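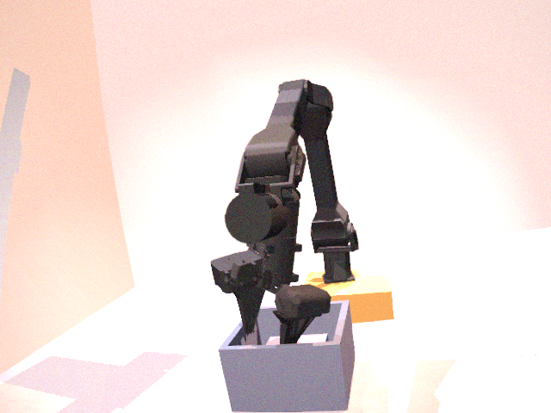 Render, arm reaching into the blue-gray box. White floor very bright.

February, edit room, started 9:40

Cut 3 of Clenberg watched straight through with Olumide and Chiharu. No stopping, lights down, phones in the drawer. 844 shots now. Last cut had more but I didn't write the number down, stupid.

First impressions before they go:

Opening still the best thing in it. The ferry, the sister not getting off, then the title. Don't touch. Olumide wants to lose the radio voice under the title, I want to keep it. Leaving it in for now.

Middle drags from the dinner onward. The dinner itself is fine, it's what comes after: she walks home, she sits, she phones, she sits again. We know by the phone call that she's decided. Everything until the depot is waiting for her to tell us. Chiharu says take out the second sitting and go hard to the depot door. Tried it after lunch, saves 30 seconds and feels like more. Keep.

The brother. Problem since the script and it's still a problem. He is charming in his first scene and then only ever explains things. Prasetyo plays it well, there's a look in the kitchen that does the work of the whole next page of dialog. So cut the dialog? Made a version with the look and no speech. Olumide thinks the audience will lose who owes who money. I think they'll cope. Ask Soudabeh, she hasn't read the script in a year so she is the nearest we have to a fresh pair of eyes.

Sound: traffic under the stairwell scene is the wrong traffic, too much of it for a town that size. Kamarul has something from the Hidayat recordings, quieter, one truck going by. Drop in tomorow and check against picture.

Music: temp track is doing too much. Turned it off for the last reel and the ending got colder but better. With music she's forgiven, without it you can't tell. I like that I can't tell. Chiharu doesn't.

3:15 pm. Soudabeh came by, watched the kitchen both ways. Picked the silent one. She also asked why the coat is on the chair when the sister is wearing it in the hall. Nobody had noticed, three cuts in. There's an alternate from the other side of the table with no chair, focus is a bit soft. Use it.

Conform: project went over to the Grallex machine ok, 1,283 clips linked, 10 offline, all from the depot night. Probably the folder rename. Check the Dralance drive before relinking by hand.

To do
- kitchen: silent version into main timeline
- coat, swap shot
- stairwell traffic (Kamarul)
- find 10 offline clips
- end reel, export with and without music, same lenght, no labels on the files so people watch it cold
- write back to Prasetyo, he asked how his speech was playing. Call him instead

Not decided: whether the flashback stays. Every time I take it out I miss it for a day and then don't.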